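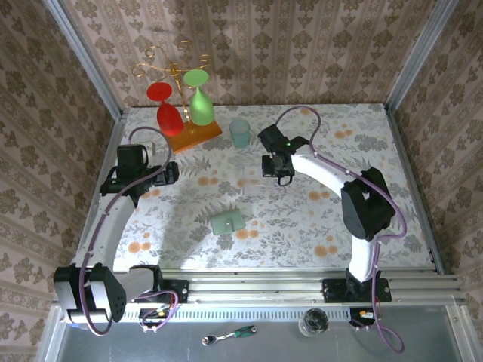
From: Jintana Suwannarat
To: upholstery-and-cloth list
Subject: Re: Patterned cloth on a flat table, wallpaper on three sides

On Sunday, Gustine wrote:
> I have the walls papered and am now stuck on the table. The cloth
> keeps creeping toward the front and the print ends up crooked
> against the stripe in the paper. Do I glue it, or is there a way to
> hold it so it can still come off for washing? Also, does a leaf
> print fight with damask? I have 400 grit paper here if the top
> needs sanding.

Don't glue it. Glue shows through pale cloth within a few months and the cloth is then scrap.

Cut the cloth with 6 inches of overhang on every side. Press it with the print face down, medium heat, no steam. Mark the center of the back edge and the center of the front edge in chalk on the underside, and put matching marks on the table. Line up the back mark first, clip it, then pull forward by hand until the front mark meets. Work outward from the two centers, alternating sides. If you start at a corner, the weave skews and you get the crooked print you describe.

For clips I use the flat spring type from Drornameck. Space them 14 inches apart under the lip. Closer spacing puckers the edge. If the cloth still creeps, put a thin rubber shelf liner under it, trimmed 2 inches short of the edge all round so it doesn't show.

Sanding: 400 is too fine to give any grip. Leave the top alone unless it has splinters.

On the prints, ferns in gray-green over a pale ground are fine next to beige and brown damask. The two scales are different enough and neither is saturated. Small orange flowers in the cloth are also fine. I would avoid a second stripe, which will never run parallel to the one on the wall.

Check the paper at the corners before you fit the table. If the walls are joined with metal posts, trim the paper to the post with a fresh blade and don't wrap it over. Wrapped paper lifts at the fold. The Stullport paste held better for me than Bogale on smooth board, but I have only tried each on one job.

What is the fiber content of your cloth? If it is all cotton, wash it once before cutting.

Jintana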